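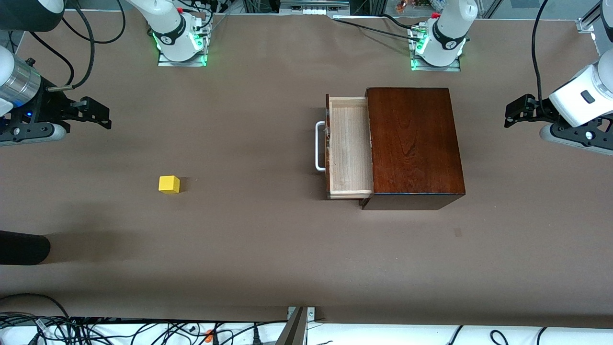

3. Build and first trials

Tags: Student Projects, Robotics, Workshop

The task for Flolo is to put a small yellow cube into the drawer of a little wooden chest and then push the drawer shut. Both arms are bolted to metal plates on one table in the shared workshop at Ullthorpe, and the top is covered in brown paper. The paper cuts glare and is cheap to replace.

Each arm has a black gripper. The right arm handles the cube, and the left one is meant to work the white handle on the drawer front. Italo Melis wrote the part that stops them meeting in the middle — it took over 7 evenings, mostly spent on the wrist cables, which caught whenever an arm turned too far.

We ran 56 trials in January, starting each with the drawer partly open. Most failures came from the chest sliding when the drawer was pushed. Fixing it down with tape helped a little. A clamp is next, if Kao can lend us one by Wednesday.

6 comments · 2 shares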